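Members hosting an engagement or wedding portrait session at home are asked to prepare the room the evening before. The notes in this section of the Mostel household handbook apply to couples of every kind, and to the photographers who visit them.

## Preparing the room

- Clean the windows inside and out with warm water and a little white vinegar. Dry them with a lint-free cloth.
- Switch off ceiling lights during the session. Mixed daylight and bulb light gives skin an uneven colour.
- Move furniture at least 3 metres back from the main window where space allows.
- Cover a strongly coloured wall with a plain cotton sheet, ironed and pinned at the top corners.

## Clothing and small repairs

Garments should be pressed while slightly damp and hung for an hour before wear. Deodorant marks on dark cloth may be lifted with a dry nylon stocking, rubbed lightly along the grain. Make-up on a collar should be treated with a drop of dish soap and cold water, then blotted. Hot water will set the stain.

Keep a needle, matching thread and six safety pins within reach. Rings may be soaked for ten minutes in lukewarm soapy water, with the exception of pearls and opals, which should only be wiped.

## Flowers

Cut stems on an angle and stand them in deep water in a cool room overnight. Remove any leaf that would sit below the waterline. Raymonde Ross, who revised this section in August, recommends wrapping the stems of hand-held bouquets in paper towel until the photographer is ready.

## Privacy and neighbours

Couples who do not wish to be seen from the street may fit a sheer curtain, which also softens the light. Photographers should ask before publishing any picture that shows a house number or a licence plate. Same-sex couples who have met with unkind remarks at outdoor locations may request one of the 17 indoor rooms on the Privis list. Requests are handled by Roald Midtbø and are kept confidential.

## Afterwards

Return furniture by lifting it. Felt pads should be replaced if they have gathered grit. Store printed portraits flat, away from radiators and kitchen steam. 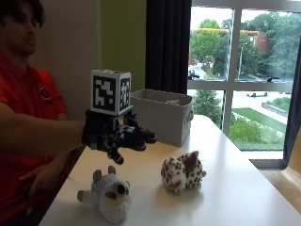
*At the table, right arm extended.*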